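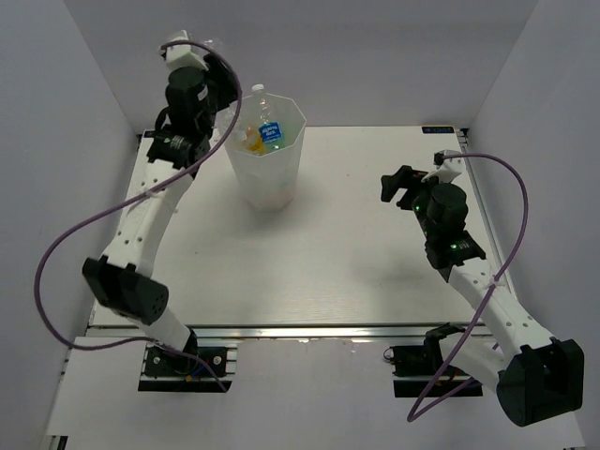
Figure 4. The Fondeck cell during a bottle-sorting run. The left arm is at the bin; the right arm is held clear with its gripper open.

5.2 Missed releases over the bin

The most frequent fault in the Fondeck cell was the missed release. The gripper opens on command, the controller logs the item as delivered, and the item stays on a finger. We saw this with thin, clear plastic far more than with bottles. Of 3569 logged deliveries, 52 were missed releases, and all but 10 of those involved film or crushed wrap.

The fault is easy to overlook because the log is clean. Stan, the task scheduler, marks a delivery complete when the finger motor reaches its open position. It does not check the bin. If a piece of film is still hanging from the left gripper when the next pick starts, the wrist camera sees the film in front of the new target and the grasp is planned on the wrong surface. In the worst cases the arm then closed on the rim and dragged the bin. Figure 4 shows the working layout, with two bottles in the bin, a piece of clear plastic at the left side of its opening and the end of the left arm directly above the plastic.

The right arm made things worse in the first version of the software. It was allowed to start its own approach as soon as Stan reported the left delivery as complete. Twice the two wrists came close enough to trip the Hoslow safety monitor, which cut power to both arms. Both stops happened with film still on the left gripper. After a stop the arms had to be moved back by hand, and on the second occasion the purple cable of the left arm pulled loose from its camera. We replaced the tie and left more slack in the loop.

Three changes were made. First, the left arm now pauses for 800 ms after opening, closes halfway, and opens again before it leaves the bin. Second, a short check of the wrist image is run before the next pick – if anything is visible between the fingers, the release is repeated. Third, the right arm waits until this check has passed.

The image check uses the Dondeo segmentation model without retraining. It is weak on clear film against the white tabletop, and we set its threshold low. This causes some repeated releases when the gripper is already empty, which cost time but did no harm in our runs.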